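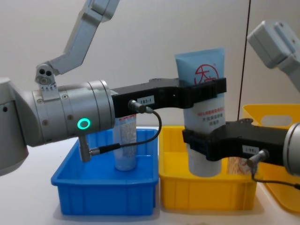
짜는 튜브(영어: squeeze tube)는 부드러운 벽을 손으로 눌러 크림, 젤, 연고, 치약처럼 되직한 내용물을 밀어내는 용기이다. 한쪽 끝은 납작하게 눌러 봉하고 반대쪽 끝에는 마개를 단다. 하나의 몸체가 둥근 원에서 시작해 곧은 선으로 끝나는, 포장 용기 가운데서도 손꼽히게 재미있는 형태이다. 노란 플라스틱 상자에 아랫부분이 들어가 있는 연한 파란색 튜브를 보면 이 구조가 한눈에 드러난다. 납작한 끝이 맨 위로 오고 둥근 마개 쪽이 아래를 향하는데, 살림 용어로는 이런 방향을 흔히 '마개 아래' 또는 '거꾸로 세우기'라고 부른다. 이 문서는 튜브의 생김새와 함께, 튜브를 얕은 상자에 세워 담아 정리하는 방법을 다룬다.

명칭

한국어에서는 '튜브', '튜브 용기', '짜는 용기'가 두루 쓰인다. 치약이 워낙 대표적인 내용물이어서 나이 든 세대에서는 핸드크림이나 연고까지 통틀어 '치약통'이라고 하는 경우도 있다. 납작하게 봉한 쪽은 꼬리 또는 실링부, 내용물이 나오는 쪽은 머리라고 한다. 여기서 재미있는 혼동이 생긴다. 마개를 아래로 하여 세우면 머리가 밑으로 가고 꼬리가 위로 오기 때문에, 정리법을 설명하는 글에서는 '위쪽', '아래쪽' 대신 '꼬리', '머리'라고 쓰는 편이 훨씬 명확하다.

구조

꼬리
열이나 초음파로 앞뒤 벽을 눌러 붙인 부분으로, 금속 튜브에서는 끝을 여러 번 접어 마감한다. 제조 번호나 사용 기한이 이곳에 찍히는 제품이 많다. 얇고 단단하고 평평해서 두 손가락으로 집기에 더없이 좋다. 튜브가 빽빽하게 꽂힌 상자에서 하나만 쏙 뽑아낼 때 이 부분의 고마움을 실감하게 된다.

몸통
꼬리에서 머리로 갈수록 단면이 선에서 타원으로, 타원에서 원으로 바뀐다. 이 때문에 라벨을 디자인하는 사람은 평평한 종이와는 전혀 다른 면을 상대해야 한다. 꼬리 가까이에 넣은 그림은 거의 평면으로 보이지만 어깨 근처의 그림은 양옆으로 돌아가 버린다. 큰 글자를 몸통 위쪽 절반에 두는 제품이 많은 까닭도 이와 관련이 있다.

어깨와 목
몸통과 마개를 잇는 단단한 부분이다. 몸통이 아무리 얇아도 어깨는 두껍게 만든다. 끝까지 짜 쓴 튜브에도 내용물이 조금 남는 곳이 바로 여기이다.

마개
돌려서 여는 것과 젖혀서 여는 것이 있다. 윗면이 넓고 평평한 마개는 그대로 받침이 되어 튜브를 세워 준다. 둥근 마개나 뾰족한 마개는 혼자 서기 어려워 옆에서 받쳐 줄 벽이나 이웃이 필요하다.

재질
알루미늄 튜브는 한 번 눌리면 눌린 모양 그대로 남는다. 공기가 잘 들어가지 않아 연고와 물감에 오래 쓰였고, 꼬리부터 돌돌 말아 올라가는 맛이 있다. 폴리에틸렌 튜브는 손을 떼면 다시 부풀어 오른다. 얇은 금속막과 플라스틱을 겹친 적층 튜브는 두 재질의 중간쯤 되는 성질을 보이며 치약에 널리 쓰인다.

역사

접어 쓰는 금속 튜브는 19세기 중반 유화 물감을 담기 위해 나왔다. 그전까지 화가들은 돼지 방광으로 만든 주머니에 물감을 담아 다녔으니, 마개를 닫아 두었다가 다음 날 다시 쓸 수 있는 튜브가 얼마나 반가웠을지 짐작할 만하다. 같은 세기 후반에는 치약이 튜브에 담기기 시작했고, 20세기에 플라스틱 튜브가 보급되면서 화장품과 식품으로 쓰임이 넓어졌다. 겨자, 연유, 고추냉이, 고추장까지 튜브로 살 수 있는 오늘날에는 욕실 서랍뿐 아니라 냉장고 문짝도 튜브의 차지이다.

생활용품 수집가 테레지아 오버홀처(Theresia Oberholzer)는 네스포르트(Nesport)의 자택에 빈 튜브 307점을 모아 두고 있다. 수집품은 내용물이 아니라 꼬리의 마감 방식에 따라 나뉘어 있으며, 접은 금속 꼬리만 67점에 이른다. 그가 펴낸 소책자 《꼬리의 모양》은 튜브를 좋아하는 사람들 사이에서 꽤 사랑받는 읽을거리이다. 특히 톱니 모양 봉합선만 모아 놓은 펼침면이 아름답다.

세워 담기 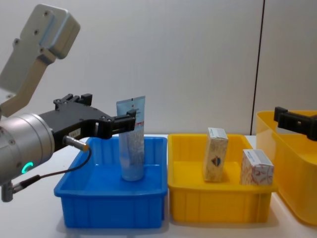 세워 담기는 튜브를 눕혀 쌓지 않고 벽이 있는 용기에 수직으로 꽂아 두는 정리법이다. 눕혀 쌓은 튜브는 서로 미끄러지고, 맨 아래 것을 꺼내려면 위의 것을 모두 들어내야 한다. 세우면 모든 튜브가 동시에 '맨 위'가 된다. 흔히 쓰는 용기는 바닥이 네모난 얕은 상자로, 테가 두껍고 옆면에 세로 골이 있는 플라스틱 제품이면 들고 옮기기에도 좋다. 선명한 파란색 상자에 연한 파란색 튜브 하나를 꼬리가 위로 오게 세우고, 그 오른쪽 노란 상자에 작은 종이 상자 두 개를 넣은 배치는 이 방법의 가장 단순한 꼴이다. 부드러운 것과 각진 것이 자리를 따로 가지니 찾을 때 손이 먼저 안다.

방향에 대해서는 두 갈래의 습관이 있다. 마개를 아래로 두면 내용물이 출구 쪽으로 모여, 얼마 남지 않은 튜브도 몇 번 흔들 필요 없이 바로 짤 수 있다. 마개를 위로 두는 습관은 마개가 헐거운 제품이나 묽은 제품에 알맞다. 다만 꼬리는 얇아서 바닥에 닿으면 휘기 쉽고, 튜브가 옆으로 기울기도 한다. 살림 책의 다수는 마개 아래를 기본으로 삼고 묽은 제품만 예외로 둔다.

상자의 깊이는 튜브 길이의 3분의 1에서 절반 사이가 쓰기 편하다. 너무 깊으면 꼬리가 잠겨 집을 곳이 없어지고, 너무 얕으면 상자를 옮길 때 튜브가 넘어간다. 튜브가 하나둘뿐일 때에는 구석에 세우면 두 벽이 함께 받쳐 준다. 여럿일 때에는 꼬리의 납작한 면을 같은 방향으로 맞춘다. 책장의 책등처럼 나란히 서는 이 모습이 세워 담기의 백미로, 한 번 맞춰 놓으면 자꾸 서랍을 열어 보게 된다!

종이 상자의 취급

튜브 제품은 작은 종이 상자에 담겨 팔리는 일이 많다. 정리할 때 겉상자를 남길지 버릴지는 오래된 논쟁거리이다. 남기는 쪽은 설명서와 사용 기한을 함께 보관할 수 있다는 점, 새것과 쓰던 것이 저절로 구별된다는 점을 든다. 버리는 쪽은 부피를 든다. 납작한 꼬리 양옆의 빈 공간까지 네모나게 차지하는 것이 겉상자이므로, 버리면 같은 서랍에 훨씬 많은 튜브가 들어간다.

절충안으로 널리 알려진 것이 '두 상자법'이다. 알맹이만 남은 튜브는 한 상자에, 아직 뜯지 않은 종이 상자는 다른 상자에 둔다. 튜브를 다 쓰면 옆 상자에서 새것을 꺼내 뜯고, 알맹이를 첫 상자로 옮긴다. 옆 상자가 비면 그것이 곧 장을 볼 때라는 신호가 된다. 목록을 적지 않아도 재고가 눈에 보이는 영리한 방법이다. 종이 상자는 좁은 면을 바닥으로 하여 세우는 것이 보통이며, 높이가 다른 것이 섞였을 때에는 낮은 것을 앞에 둔다.

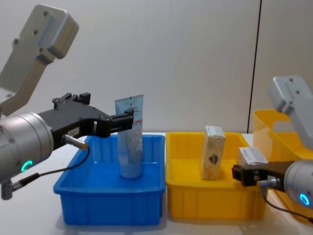

파란 상자에 마개를 아래로 하여 세운 튜브와, 맞닿은 노란 상자 안의 작은 종이 상자.

색에 따른 구분

상자의 색은 이름표만큼이나 힘이 세다. 파랑과 노랑은 밝기 차이가 커서 어두운 수납장 안에서도 구별이 쉽고, 글을 읽지 못하는 아이도 제자리를 찾을 수 있다. 색에 정해진 뜻이 있는 것은 아니어서 집집마다 규칙이 다르다. 자주 쓰이는 규칙으로는 다음과 같은 것이 있다.

내용물에 따른 구분: 얼굴에 바르는 것과 손발에 바르는 것을 다른 색에 둔다.
상태에 따른 구분: 쓰던 것과 새것을 나눈다. 두 상자법과 잘 맞는다.
사람에 따른 구분: 식구마다 색을 하나씩 고른다. 비슷하게 생긴 치약이 여럿인 집에서 특히 쓸모가 있다.
장소에 따른 구분: 욕실로 갈 것과 부엌으로 갈 것을 미리 갈라 둔 뒤 상자째 나른다.

정리 강사 알룬 워건(Alun Wogan)은 저서 《그라로우 서랍》에서 색을 세 가지 넘게 쓰지 말 것을 권하였다. 그라로우(Grarow)는 그가 살던 동네의 이름으로, 책에는 그곳의 여러 부엌과 욕실을 고쳐 나간 기록이 실려 있다. 반면 덩슉판(Shuk-fan Tang)은 색의 수보다 상자의 크기를 통일하는 일이 먼저라고 보았다. 크기가 같으면 자리를 바꾸어도 서랍이 흐트러지지 않고, 색 규칙은 살면서 얼마든지 고칠 수 있다는 것이다. 두 견해는 생각보다 잘 어울려서, 같은 크기의 상자를 두세 가지 색으로 마련하는 사람이 많다. 키가 큰 상자를 하나 더 두어야 한다면 뒤쪽에 놓아 앞의 얕은 상자를 가리지 않게 한다.

옮겨 담는 요령

튜브를 한 상자에서 다른 상자로 옮길 때에는 꼬리를 집어 똑바로 들어 올린다. 작은 튜브는 이것으로 충분하다. 가득 찬 큰 튜브는 꼬리만 잡으면 아래가 흔들리므로, 한 손으로 위쪽을 잡고 다른 손으로 몸통 아래쪽을 감싼다. 이때 몸통을 세게 누르지 않는 것이 중요하다. 마개가 덜 닫힌 튜브라면 상자 바닥이 곧바로 끈적해진다.

내려놓을 때에는 마개가 바닥에 닿은 것을 느낀 뒤에 손을 뗀다. 튜브가 기울면 몸통을 살짝 돌려 본다. 마개와 꼬리의 방향이 어긋난 제품은 조금만 돌려도 중심이 잡히는 때가 있다. 그래도 서지 않으면 벽에 기대거나 종이 상자를 옆에 붙여 준다.

상자 바닥에는 얇은 종이나 천을 깔기도 한다. 미끄럼을 줄이고, 흘린 내용물을 닦는 수고도 덜어 준다. 세로 골이 있는 상자는 골 사이에 먼지가 끼기 쉬워 부드러운 솔로 씻는 것이 좋다.

비축과 나눔

같은 방법은 가정 밖에서도 쓰인다. 학교 보건실, 미술실, 숙박 시설처럼 튜브를 많이 두는 곳에서는 얕은 상자 여러 개를 선반에 늘어놓는다. 지스타미스(Jistamis)의 공동 화실은 물감 튜브 약 200개를 색상환 순서로 세워 두는 선반으로 이름이 났다. 화실을 꾸린 뚱당(Tùng Đặng)은 꼬리마다 그 안의 색을 한 점씩 칠해 두었는데, 위에서 내려다보면 색점이 띠를 이루어 흐른다. 라벨을 읽지 않고도 올리브색과 카키색을 가려낼 수 있으니, 꼬리를 위로 하는 배치의 장점을 이만큼 잘 살린 예도 드물다.

남은 내용물

다 쓴 듯한 튜브에서 얼마를 더 얻을 수 있는지는 애호가들이 즐겨 다루는 주제이다. 널리 쓰이는 방법은 꼬리부터 자 같은 곧은 물건으로 밀어 내려가는 것이다. 꼬리를 집어 두는 집게나 열쇠 모양의 말이 도구도 있다. 마지막에는 몸통을 가위로 잘라 어깨에 남은 것을 긁어낸다. 자른 튜브는 공기에 닿으므로 뚜껑 있는 그릇에 넣어 빨리 쓴다. 마개를 아래로 하여 세워 둔 튜브는 이 과정이 한결 수월하다. 세워 두는 동안 내용물이 이미 머리 쪽으로 내려와 있기 때문이다.

같이 보기

치약
물감
서랍 정리
종이 상자
수납 용기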